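How to write a statutory declaration without tying yourself in knots

I've had to do four of these now (lost parcel, rental bond, a name mix-up and a parking fine) and I made a mess of the first one, so I'm putting my method down while it's fresh!

First up, grab the right form. Each state has its own, plus there's a Commonwealth one, and the office asking for it should tell you which they'll take. Ring them if the letter doesn't say. I once filled in the wrong one for a bond claim on my old flat in Kondham and had to start over.

Next, write your story out rough before you touch the form. I just type it as if I'm telling a friend, then go back and cut. My bond one started at 500 words and ended up under 300, and it was a lot easier to follow. Take out anything you're guessing at. "The agent was annoyed with me" is a guess. "The agent hung up" is something you can swear to.

Then number your paragraphs, one fact or event in each, in the order things happened. Start with who you are and how you come to know about the matter. Put in dates and dollar amounts where you have them, and if you aren't sure of a date, say so ("in early October" is fine). Mine ran to 13 paragraphs, which felt like heaps, but the short ones go quickly.

If you've got receipts or emails, attach them and give each one a label, then mention that label in the right paragraph. For the parcel I had the Zikov tracking printout and a receipt from Kaewmanee, so they became Attachment A and Attachment B. 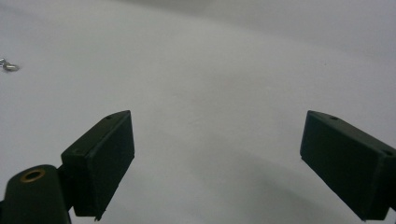
Now the bit I got wrong: don't sign it at home! You sign in front of the witness, and it has to be someone on the approved list for that form. Pharmacists, police officers and JPs are often on there, but check. The library at Inik had a JP desk until 4 pm and I was in and out before my meter ran down. Bring photo ID, and if you've crossed anything out, both of you should initial it.

Last thing, read it through slowly before you sign, as a false statement is an offence. Scan every page, attachments too, and keep the copy somewhere you'll find it. The parking people asked me for mine again 42 days later.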